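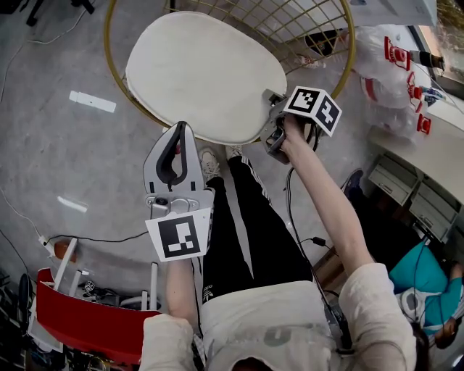 Renata Dudek says the first thing everyone wanted to know was whether the robots would get the fun jobs. Would the people be left with the boring ones? It's a really good question, so let's find out!

## A factory that makes things comfy

Renata works at Mavromatis, in a town called Ritstead. The people there put together chairs, stools and cushions. For a long time every bit of the work was done by hand. One person might press 400 cushions into 400 chairs between breakfast and home time. Try pressing your thumbs hard into a pillow 400 times (or just try 14 – that's plenty!) and you'll soon feel why their wrists got sore.

Now there are 2 robot arms at the far end of the building, and they do a lot of the pressing and lifting.

## How does a robot learn about cushions?

Cushions are tricky! A metal box stays the same shape when you grab it, but a cushion squashes, slides and springs back. A robot has no idea what "squashy" means until it has plenty of examples to learn from.

So people give it lessons. A person takes a gripper in each hand and does the job with those instead of with their fingers. The square black-and-white patterns fixed to the grippers work a bit like name badges. A computer can spot them and work out where each gripper is and which way it's tilted. Push, nudge, tuck, let go – every little movement can be turned into numbers for the robot to practise with.

It feels very odd to begin with. Have you ever tried to pick up a grape with kitchen tongs? It's like that, only with furniture!

## So what do the people do now?

Lots! Miłosz Kaczorowski used to press cushions all morning. Now he teaches, and he's wonderfully fussy about it. If a cushion goes in crooked, he does the whole move again.

Iwona Kołodziej looks after the arms. She listens for funny noises, cleans the gripping parts and stops everything if something looks wrong.

Some jobs haven't changed a bit. Sewing the covers is still done by hand, and so is the last check, when somebody sits down on the chair and has a wriggle.

## Was everybody happy?

Not at first. Some people worried that they would lose their jobs, and that's a fair thing to worry about. In some workplaces, machines do mean that fewer people are needed. At Ritstead there were long talks before the arms were switched on, and everyone who wanted to learn a new job got nearly 90 hours of training. Eugeniusz Nowicki tried teaching the robots and didn't like it much – he went back to sewing, and he's still there.

## Try it yourself

Ask a friend to be the robot. Give them a sock and tell them how to fold it, using only words. They must do exactly what you say and nothing else. How many instructions did you need?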